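Setting Up a Two-Arm Cup Pour on the Workshop Bench

The pour is the first task we teach on the shared rig at Nadumow. It uses both arms and needs only paper cups and a holder. Allow an evening for the setup and most of a second one for tuning.

What you need

Two arms with parallel-jaw grippers
Paper cups, some with corrugated sleeves
A cup holder with a heavy base
Dry rice for testing
Masking tape and a scale

Mount the grippers

Bolt each gripper to its printed mount with 4 screws. Tighten them in a cross pattern and stop when the mount sits flat. The plastic will crack if you keep going. Elie Hamdan drew the mounts, and the files are in the Drarska folder on the workshop computer.

Leave slack in the cable between the last joint and the gripper. Turn the wrist through its full range by hand with the power off. If the cable pulls tight anywhere, give it a longer loop and try again.

Set the grip

Put a sleeved cup in the left gripper and close the jaws in small steps. Stop when the cup no longer slides under a light tug. A bare cup folds at this setting, so use the sleeve on whichever cup gets lifted.

Mark the holder

Tape the outline of the holder base on the table. It has to go back to the same spot every run — even a small shift puts rice on the bench.

Teach the pour

Move the left arm over the holder and save that pose. Tilt the wrist 10 degrees at a time, saving a pose at each step, and pause for 2 seconds between them. Keep the right gripper open and beside the holder, ready to steady it later.
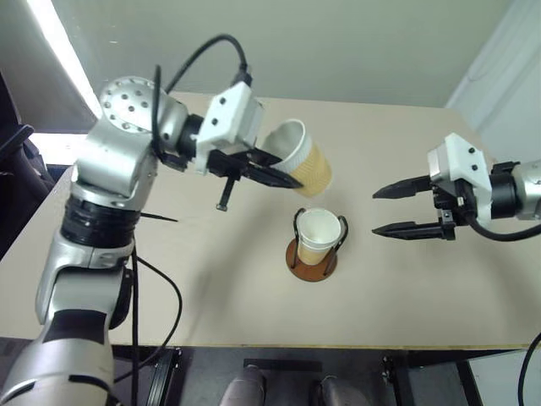
Run the sequence empty at low speed before you add any rice. Watch the rims and the cable loop, and keep a hand near the stop button. Then weigh out 40​0 grams of rice, split it into small portions, and pour one portion per run. Weigh what lands in the lower cup and write it on the log sheet.

If the rice comes out in a rush, add poses near the end of the tilt. If it dribbles down the outside, raise the speed of the last step a little. Save the finished program under your own name and park both arms before you switch off.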